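My mum had a stroke in the middle of making pierogi, and I still can't smell frying onions without my stomach dropping. I'm telling you this so you know what sort of mood I was in when I drove out to the open day at Skoryk, the rehab centre where she'd just been offered a bed. It was November 2024, pouring, and I'd had 3 coffees and no breakfast.

I'd pictured a hospital. You know, beige walls, somebody wheeling a trolley of Jell-O. The first thing I heard was an accordion (badly played, sorry Ostap!) and the first person I met was Oksana Bondarchuk, who took my wet coat and my umbrella and put a cup of tea in my hand before I'd finished saying my name.

There were maybe a dozen families on the tour, all of us a bit shy of each other. Oksana walked us down the long hallway to the therapy kitchen, where people relearn how to fill a kettle and butter toast. 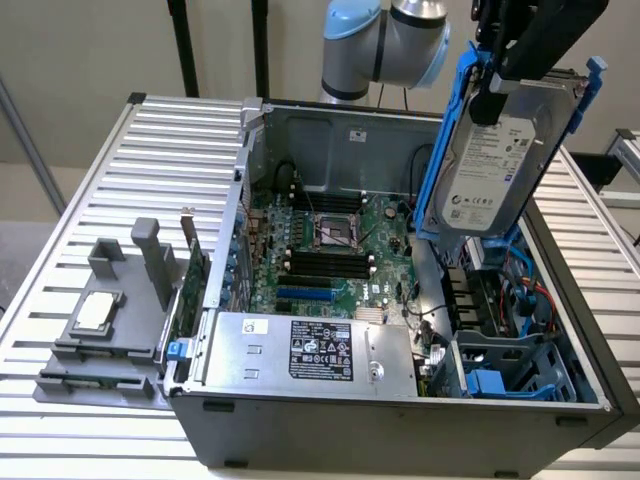 I stood in that kitchen longer than I meant to. Floor Cuypers, one of the therapists, let me try opening a jar with my left hand in a thick mitt, and I couldn't do it – I got so cross I nearly threw the thing at the fridge. She just nodded and said, "That's your mum's whole morning." I had been fairly snippy with Mum that week over a cardigan. I had to go look out the window for a minute.

Lunch was soup in the common room. I sat beside Ostap Melnychuk, the accordion man, who is 86 and came in unable to say his daughter's name. Olesia, the daughter, told me they'd been married 60 years, her parents, and that her mother sat with him every afternoon and sang, and one day he joined in on the chorus. Words to songs came first. Then, one December evening, he said "Olesia, you're late," and she cried in the parking lot for half an hour. She WAS late, too.
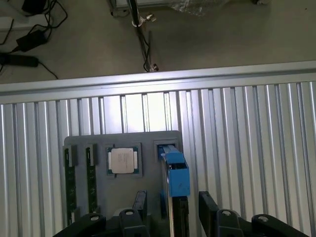 Can family stay with a patient through the day?
Visitors are welcome from breakfast until lights out, and one family member can sit in on therapy if the patient is happy with it.

I drove home with the radio off. Mum moved in the following week with her own pillow and her good slippers, and she's already told Ostap he's playing it too fast.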